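Landlord's "storage upgrade" leaves Arnness tenants unimpressed
20/08/2019

Zunetti, which lets 212 small apartments in Arnness, says it will raise rents to pay for built-in storage. Tenants have heard big promises before. The last one, in February, was for new windows.

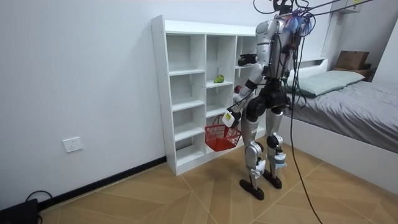
Who pays if a tenant doesn't want the shelves?
The tenant does. The increase covers every unit in the building, and there is no form for opting out.

The company puts the cost at 1053 dollars per apartment. It has not shown how it got that number. Kojo Tsikata, who rents on the third floor, priced a similar job himself and came in well under 1000.

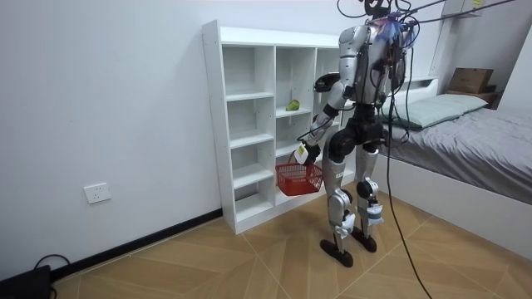
Zunetti's letter also claims that better storage "adds living space." The bedrooms will be the same size afterward, and the closets stay as they are.

Open shelving with a pear in one compartment.

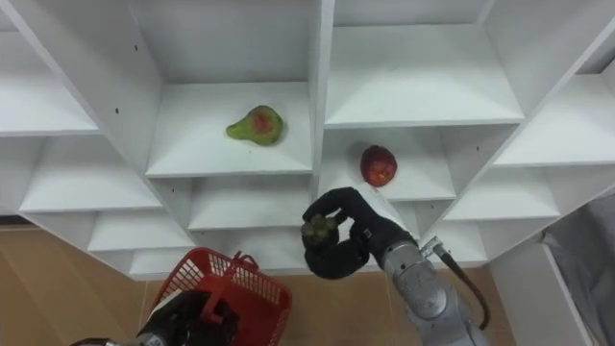

Fruit on the shelves of a white open unit.

Éabha Mac Giolla of the tenants' group wants to see the bids before anyone signs. So far she has been sent a brochure.
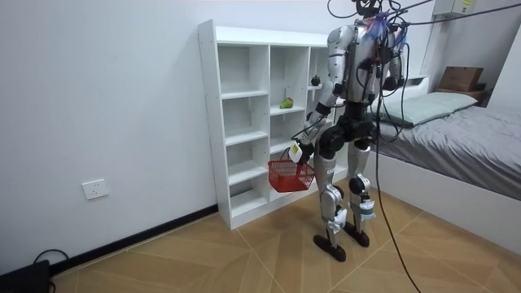
A meeting is planned at the Pastik hall. Zunetti has not said whether it will send anyone.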